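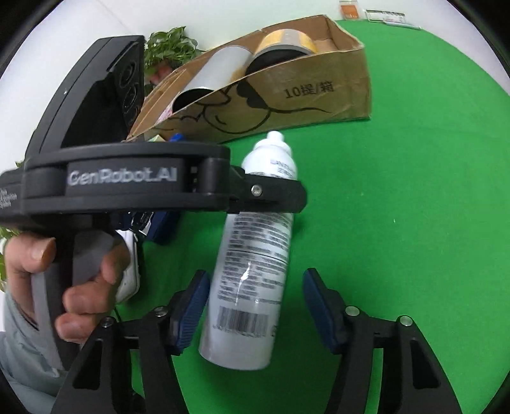 Ionuț Gavrilă wrote in to say that a hand-held gripper is a toy until it has picked up the same bottle 200 times without anyone nudging the bottle first. We agree with most of that, so the answers below have been rewritten.

Plolport Bench Build: Frequently Asked Questions
Last updated 3 August 2019

Can I build one at home?
Probably. The shared workshop helps mainly for drilling the finger links. A kitchen table and a decent vise will do if you have patience.

Does the Multier linkage kit save time?
We doubt it. Two of our builders spent longer fixing the holes than they would have spent cutting the parts themselves. Measure everything before you tighten anything.

Do ribbed pads grip better than flat ones?
Everyone says so. We haven't seen a fair test. Ribs may help on cardboard, but on smooth plastic we couldn't tell the difference. Try both and write down what you get.

What should I practice on?
Bottles, boxes, rolls, whatever is lying around. Be suspicious of any demo that only uses foam cubes. Lean the bottle over and see how well the claims hold up.

Why does my trigger feel mushy?
Usually slack in the pivots. Snug the screws, then back off until the fingers move freely. If you bought the Ultiveck spring, take it out and try again before blaming the screws.

I logged 1,916 grabs. Is that enough to train something?
Enough for what? Ask how many were failures. A log with no drops in it has been cleaned up by someone, and we won't post it.

Will there be a motorized version?
Văduva has promised one for September. We'll add it here when we have held it.

Where do I send corrections?
Use the workshop message board, thread 342. Include your measurements.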